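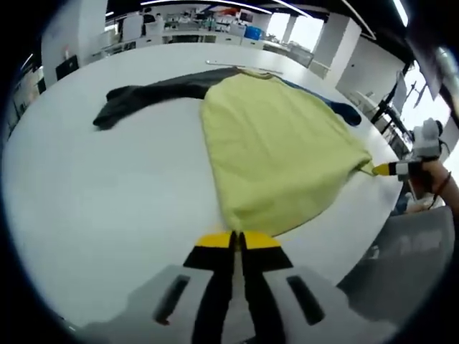 Femley Jobs & Careers board > Wage subsidy for small shops, anyone tried it?

kettle_drum
So the state is paying back part of the wages if you hire someone under 25, and I'm trying to work out if it's worth the paperwork. I run a print shop in Femley with 3 of us. I'd love to take on a kid this September, but the form is 5 pages and I gave up on page two!

marsh_lane
Do it. We got $2,921 back on our first hire and she's still with us. The form looks worse than it is.

Tobyjug88
Got back when, though? I waited all spring for mine. Small places can't float somebody's wages that long.

marsh_lane
Ours took six weeks. Did you send the pay stubs with it? They sit on it if you don't.

Tobyjug88
Yes I sent the stubs. Twice.

pennyroyal
I'm on the other side of this. I got hired at the Fedberg warehouse through it and they let me go the week the money stopped - same for everyone who started with me. So I'm not a fan.

kettle_drum
That's rotten, sorry. I'd want to keep whoever I hired.

marsh_lane
One bad employer doesn't sink the whole program. They're saying 2,000 placements in the county.

pennyroyal
Placements, sure. How many are still working there?

gus_in_kozan
Kettle, the library in Kozan has a lady who'll go through the form with you, mornings only. Bring your tax number.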